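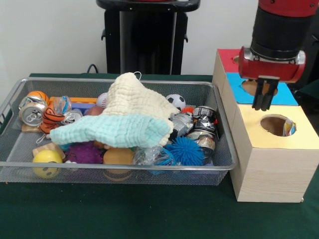
Garside Learning Centre | Home & Household Skills | Unit 4 handout

Sorting a mixed tray

Every household has a tray like this one, and every household swears it is temporary. Before you touch anything, decide what your categories are. "Stuff" is a category only in the sense that the sea is a category.

For the exercise we use toys, cloths and recycling.

1. Lift the cloths first. The big crinkled one is draped over the middle, and you can't sort what you can't see. Shake it over the tray, then fold.

2. Cans and plastic wrappers next. They go to recycling, however fond of them a four-year-old may be. Check the rims of crushed cans for sharp edges.

3. Toys last. Balls together, blocks together. Soft toys get a pile of their own, tiger stripes included.
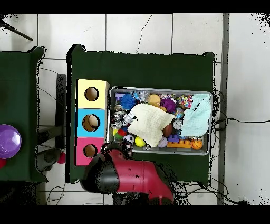 Fig. 2. Tray and coloured boxes. One ball is in the blue box.

The round holes decide a good deal for you. If a thing won't go through the hole, it doesn't live in that box – do not enlarge the hole. Choose one colour per category and write it down, as the pink box has a way of becoming "miscellaneous" by the second week.

Allow 18 minutes. The September group took 90, most of it spent arguing over whether a knotted rope ball is a ball or a rope. Either answer will be marked correct if you stick to it.

Bring your written categories to the next class.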